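Gripper Trial Operator (fixed term), Skostar, Ellwood site

Skostar is looking for one person to run a side-by-side trial of two-finger grippers at our Ellwood workshop. The job is full time and lasts 4 months. It may be extended if the second phase is funded, but please apply on the basis that it won't be.

We build pick stations for companies that sort and pack small electrical parts. Until now we have fitted the same pair of plain black fingers on every station and tuned the controller around them. Customers keep sending us parts that those fingers handle badly, and push-button switches are the worst of the lot. They are heavy at one end, round in the middle, and have screws sticking out where you would like to grip. We want to compare our current fingers with 2 other designs on the same arm, using the same wrist camera and the same parts, and we want the numbers written down properly this time.

The plan calls for 3,264 logged picks. You will set up the parts, start the run, watch it, and record each result as a clean pick, a slip, a drop or a miss. When a pick fails you will look at the wrist camera view, note where the fingers closed and on which part of the switch, and reset. Parts go out loose on a plain flat surface with no fixtures. Mushroom heads, flat buttons and square lenses are mixed together, some lying down and some standing on their heads or bases as the run sheet asks.

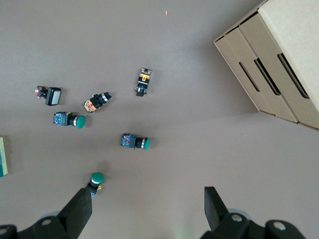 Rostam Parsa: the part I would warn applicants about is the collar. If the fingers close on the metal ring the switch can roll, and if they close on the contact block you may be pinching a terminal screw. I spent most of September on this and I still can't always tell from the log alone which one happened, so write the note while you are looking at it.

The work is repetitive for long stretches. A good day is a full run sheet with nothing unusual on it. You will also spend time changing fingers, checking bolt torque on the gripper mount, and recalibrating the camera after each change. We will teach you our calibration routine in the first week. It takes most people a few tries.

What we need from you:

- Some hands-on experience with a robot arm, from a job, a college lab or a serious home project
- Comfort with hex keys, calipers and small fasteners
- Clear written notes in plain English
- Enough scripting to rename files and fix a broken spreadsheet export (Python is what we use)
- Being able to stand for part of the day and lift a 30-pound box

It would help if you have used a force-limited gripper before, or have worked in incoming inspection or quality. A degree is not required.

You will report to Colin Penrose, who runs testing at Ellwood. The controller settings are handled from our Dindovthorpe office, and you will have a short call with them most mornings. You should not change grip force or approach speed yourself during a run – ask first, and log the change if one is made. The trial results go into the Falach report, and your name will be on it.

Hours are 8 to 4:30 with a half-hour lunch. Pay is hourly and depends on experience; we will give you the figure before the interview. Parking is free. We can't offer remote work for this position.

To apply, send a resume and one page on something you tested and what you found – a failed test is fine. Put reference 818 in the subject line. Applications close 2019-10-14. Interviews are held in person at Ellwood and include an hour at the bench with the arm running.

Skostar | Ellwood workshop | Contact | Careers | Privacy | © 2019 Skostar. All rights reserved. | Back to top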